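Labeling the end of an episode

Our method cuts each two-arm recording into short steps before training. In the Mullik set we have 800 recordings, and the last step was the hardest to label well.

1. Play the recording at half speed.
2. Mark the moment when both grippers are free of the case.
3. Go back five images and put the label "release" there.
4. If one finger still touches the lid, do not mark yet.

Ditte Skov checks seven recordings from every batch. Please write your doubts in the notes column.

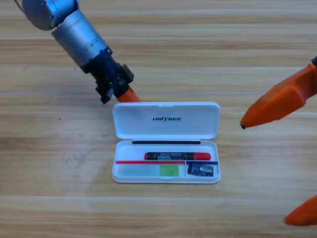
Open case between the two arms, neither one touching it.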